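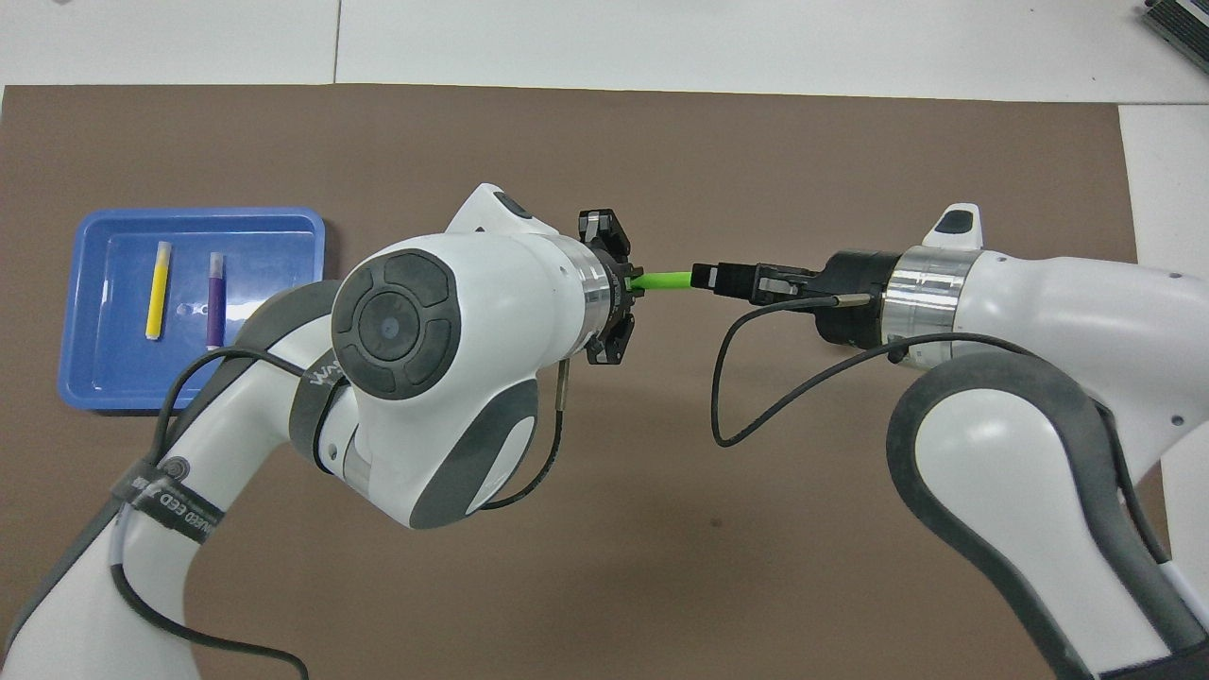 The Box of Cables

Wednesday, August 13, 2025
By the writer of the Plullow blog

In February I moved to a smaller apartment, and I carried with me one box that I did not open for almost six months. It was the box of cables. I think every home has such a box. In my language we have a word for it which means something like "the nest," and I could not find an English word that is as good.

I grew up in a house where a cable was never thrown away. My father cut the cords from broken lamps and irons before the rest went to the garbage, and he hung them on nails in the cellar. When I asked what they were for, he said they were for later. Some of them were used, I must say. Our radio in the kitchen had the cord of an old fan for many years, and it played well.

Now it is different, of course. My cables came in packages with things I bought, and very often I did not need them because I had the same one already. So I opened the nest last Sunday and put everything on the floor of the living room. It took the whole afternoon, with two breaks for coffee.

The first thing I learned is that I can not recognize a charger without its device. There was a black one from Hedeck with a round plug, and I still do not know what it charged. I never remember owning something from Hedeck. There was also a very long telephone cord from my first apartment on Prasertsri Street, where the outlet was in the hallway and I wanted to talk from the balcony. That cord I remember very well. I was always stepping on it, and the neighbor's cat liked to bite it through the railing.

My rule was simple. If I knew what the cable was for and I still had this thing, it stayed. If I knew what it was for and the thing was gone, it went to a bag. If I did not know, it went to a second bag, and I would decide in the evening. In the evening I was tired and decided nothing, so the second bag is standing behind the door.

For the cables that stayed I bought fabric ties from Prolel, 30 in one package. They are good but a little too wide for thin cables. On every tie I wrote with a marker what it is for — "printer," "old camera," "bedroom lamp." My handwriting in English is slow, but maybe for labels it is an advantage. I also tried to sort them by color and gave up, as almost all of them are black or white. I wish the companies would make more of them in bright colors. A green one or a yellow one you can find in a dark drawer without putting on your glasses.

The first bag I brought to the recycling center. It is open only in the mornings and you must ring a bell. The man weighed it and told me that it was 800 grams, and I was a bit disappointed. It had looked like much more on my floor.

I kept the telephone cord. I have no telephone for it, and by my own rule it should have gone with the others. It is now in the drawer with a tie around it, and on the tie I wrote "Prasertsri." This week I will look at the second bag again, but first I have to find out where one can ask about the round plug.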